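Which cups for a children's party, and do you wash the plastic ones? 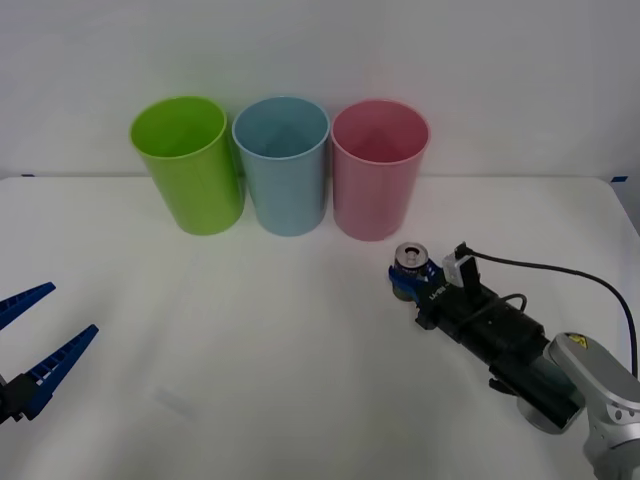

First post
liesbeth_dg, 16:10

Hello all. In October my son will be 4 and we invite ten children from his group, plus parents. I have coloured plastic cups, the green, light blue and pink sort, and my sister-in-law says I must buy paper ones instead and throw them away after. My questions:

1. Do you put such cups in the dishwasher, or only wash by hand?
2. How do you stop the children from mixing up their cups?
3. Is paper really easier?

We have a small kitchen and a very old dishwasher from Wultora, so please keep that in mind. Thank you for your advice.

Reply 1
Joris_M, 16:42

I would keep the plastic ones. We did three parties with paper cups and each time the juice was on the floor in the first half hour, as the cups are too light when they are almost empty. For the dishwasher, look under the base for a sign. If there is no sign, top rack and a low programme.

Reply 2
nathalie.leemans, 17:05

I do not agree with Joris about the dishwasher. I put a set in the top rack at 37 degrees, so not hot at all, and after one summer they were dull and had a strange smell – a bit like old soap. By hand it takes ten minutes. Somebody dries, somebody washes, and it is finished.

For the names I use masking tape and a pen. Write the name before you stick it, otherwise the pen slips on the round side.

Reply 3
Joris_M, 17:20

The smell comes from closing the door directly after the programme. Leave it open for an hour and you will not have it. I have had mine for years, also from a cheap shop.

Reply 4
kristaps_b, 18:31

Tape does not survive ten children. Mine pulled all of it off and put it on the dog. Better is a sticker with an animal, each child chooses one at the door and remembers it. They cannot read at that age anyway, so a name helps only the parents.

About paper: ask what your town does with them. In ours they go with the rest waste because there is a thin layer inside. I was surprised by this, I had put them with the newspapers for a long time.

Reply 5
nathalie.leemans, 18:50

Animal stickers is a good idea, I take that one. But choose the ones which come off with warm water. I once had a giraffe on a cup until it went to the charity shop.

Reply 6
arne77, 20:14

A different opinion: give the children bottles from home. Ask it in the invitation. No cups, no washing, and the lid stays on. Use your plastic cups for the parents, they will not complain.

Reply 7
liesbeth_dg, 21:02

Thank you all. Arne, I thought of bottles, but half of the parents will forget and then I need cups too. I will wash by hand, with the stickers from Kristaps. Joris, I will try your trick with the open door on one cup only, and I will report if it smells.

One more thing: does somebody know a juice that does not leave spots on a light carpet?

Reply 8
Joris_M, 21:09

Water.

Reply 9
kristaps_b, 21:30

Pear juice, with a lot of water in it. And put the table in the kitchen.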